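**Re: shape blocks — sort by color or by shape?**

**setden68**
Got the Keltau set in August. Color first, obviously. Kid sees red, grabs red, done

**mapleandglue**
disagree. shape first, color is too easy by 2 and they get bored

**setden68**
mine isnt bored lol. pairs work great — green ones, yellow ones, etc. Just leave gaps betwen them

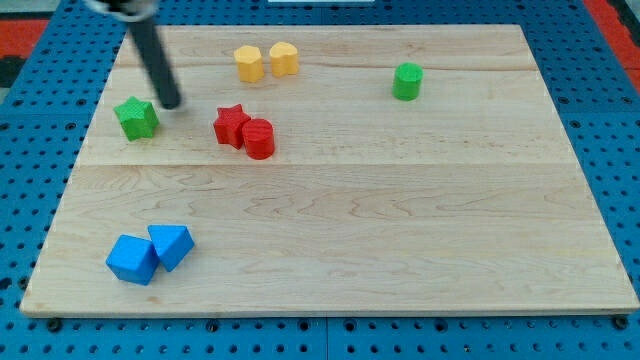 and get a flat board under it, carpet is hopeless, everything tips

**mapleandglue**
ok board yes. still shape first

**bikow_9**
both?? color mornings, shape after nap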